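Home and Laundry > Folding and Storage

Thread: Scrubs that won't stay folded

werketti_fan
Posts: 80
2019-11-14

I have two sets of scrubs and a drawer that is 50 cm wide, shared with my T-shirts. The tops come out of the drawer with a crease right across the chest. I was told to fold in thirds lengthways and then in half, but the hem at the bottom flares and never lines up. Does anyone fold theirs another way, or do you just hang them?

Photo of the green cloth, where the stitching is. The creases run out from the point where it's held.
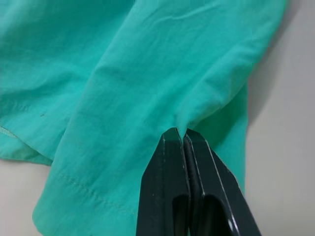 Re: Scrubs that won't stay folded

Attila Veres
Posts: 845

Hang them. I worked in a hospital laundry and we folded everything because there was no room for rails, but at home I would never bother. Polycotton drops its creases overnight on a hanger. If you must fold, hold it at the side seams. Picking it up by the middle of a panel drags the cloth into a point and you end up smoothing it twice.

Re: Scrubs that won't stay folded

F. Grube

Disagree about hanging. Shoulder bumps are worse than a chest crease, and with V-necks the neck stretches. I fold mine face down, sleeves in, sides in, then bottom up to the neck. I do the hem last and leave it a finger short of the neckline so the thick part isn't sitting on the other thick part. Takes a couple of goes to get right.

Re: Scrubs that won't stay folded

Attila Veres
Posts: 845

You only get shoulder bumps on wire hangers. Use a wide one.

Re: Scrubs that won't stay folded

werketti_fan
Posts: 80

I haven't got rail space for four more hangers, so folding it is. Tried the face down way on a T-shirt first and got this far.

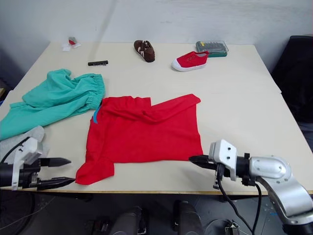
Re: Scrubs that won't stay folded

Jinlong Lu
Posts: 612

My own rule is one garment on the table at a time. I share a flat and we do the washing together, so it all gets mixed up if I let it. Your green trousers are pushed right up against the corner of the red shirt, and I'd move them before doing anything else. Then pull out that bottom left corner of the shirt and square it up, or the next fold will carry the lump with it. For the trousers, one leg over the other, lay the elastic flat with your hand, and fold from the ankles up. The waist always ruffles a bit and I leave it.

Re: Scrubs that won't stay folded

F. Grube

Agree with Jinlong on the corner. I'd roll the trousers though. Elastic waists make a stack lean.

Re: Scrubs that won't stay folded

Attila Veres
Posts: 845

Rolled trousers look like you slept in them. Fold them over a hanger bar.

Re: Scrubs that won't stay folded

werketti_fan
Posts: 80

Tops folded F. Grube's way, trousers rolled for now. I'll see how the first set looks after the next wash. Does anyone use the Muveck drawer dividers? The narrow ones are out of stock here.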